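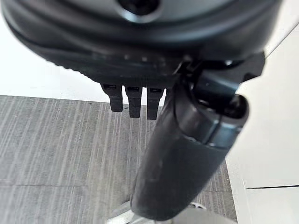
The first cup went in October, a few minutes after four in the afternoon, and it went quietly. The kitchen robot at Jolow had lifted it from the counter, turned toward the dishwasher and then, over a hard floor and with the whole afternoon ahead of it, opened its hand.

The log for that moment is a lovely piece of writing. It reads PLACE COMPLETE. According to the software, the cup was in the rack, upright, second row. According to the dustpan, it was not.

Jolow is a small company that wants a two-armed machine to clear up after dinner. It rents the arms' control software from Trallero and buys its fingertip sensors from Fjeld, and for most of the fall those three parties enjoyed a cordial exchange of emails about whose cup it was. Trallero felt strongly that the sensors had reported contact with the rack. Fjeld felt strongly that the sensors report pressure and have never claimed to know what a rack is.

The kitchen they practice in is nicer than mine. It has marble-patterned tile, a gooseneck faucet, and a sink full of toy vegetables, which hold up well when dropped and can't be composted by accident.

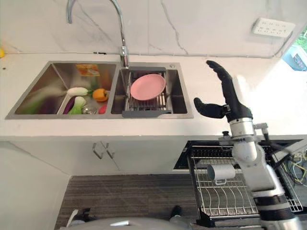
Why not let it drop plastic forever, asked one reader, Flerkance, when I mentioned the story in my newsletter, and skip the crockery until the thing can be trusted? It's a fair question, and I passed it along. The team's answer was that plastic is where the trouble began. The grip had been tuned on light toys, and a grip that's fine for a toy eggplant is an act of optimism with a mug.

So they went back through the logs. Out of 3204 recorded handovers and placements, 770 showed the same small hiccup: a spike on the thumb sensor lasting a blink, which the software took to mean the object had touched down. Most of the time the object really was touching down, or close enough to survive. The rest of the time, gravity handled the placement.

The interim rule was that anything breakable got both hands. It made the robot look like somebody's grandfather carrying soup, and it cut the speed badly, but the mugs lived. 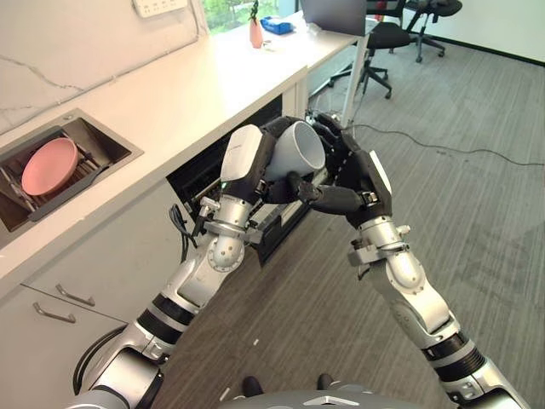 The spike

The culprit, when they found it, was a cable. When the wrist rolled past a certain angle on its way to the dishwasher, the line to the thumb sensor pulled tight and sent a jolt of nonsense up the arm. At any other angle it behaved beautifully, including every angle anyone had used to test it on the bench. The replacement part and a longer loop of cable came to $2750 with labor, a figure Jolow recited to me twice.

The cable was the cheap half of the problem. The more awkward half was that the software had been willing to let go on the word of a single sensor. Now three things have to agree before a hand opens: the thumb, the load on the arm, and the arm's own idea of how high it is.
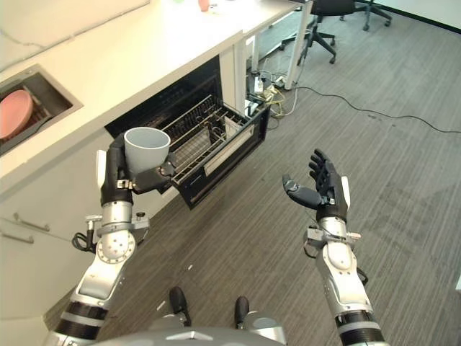
There's a cost to all this caution, and it's paid in time. If the three signals disagree, the robot stops and holds on until a person comes over to sort it out. I was told about one standoff that lasted through lunch. The safety people like this a great deal, and the people who wanted the dishes done by eight are still thinking it over.

The log has been changed too. PLACE COMPLETE is gone, and the line now reads RELEASED, with the height printed after it in inches.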